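Budgeting for a small disassembly cell

Price the arm last. Quotes from Gornau and Rarnier both led with the arm, and both left out the bench, the fixtures and the spare fingers.

Start with the parts that have to be handled. For desktop towers, list every latch, cable and carrier between the side panel and the drive, then measure the clearance at each one. Finger width comes from the smallest gap on that list.

Desktop towers, open for work on the drives and cabling:

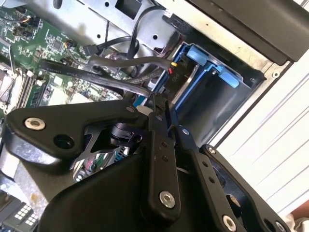
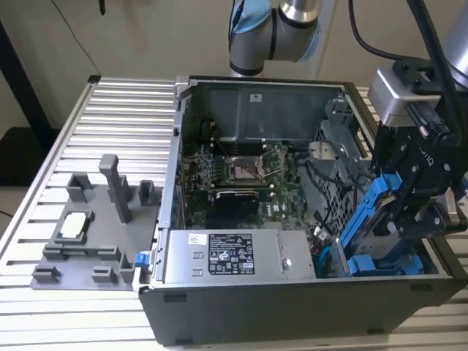
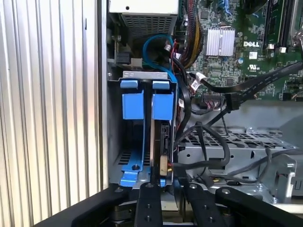

Fixtures are cheaper printed than machined at low volume. Budget $574 for filament, inserts and rejects in the first quarter. A slotted extrusion table costs $2,459 from Lastberg with leveling feet; order it early, as lead time is 7 weeks.

Buy four sets of fingers. Cable routing and strain relief go on a separate line, or they get absorbed into labor and disappear.

Cristóvão Mota's costing sheet adds a row for scrap towers to practice on. Use the same models you expect in production. Mixed lots will distort the cycle times.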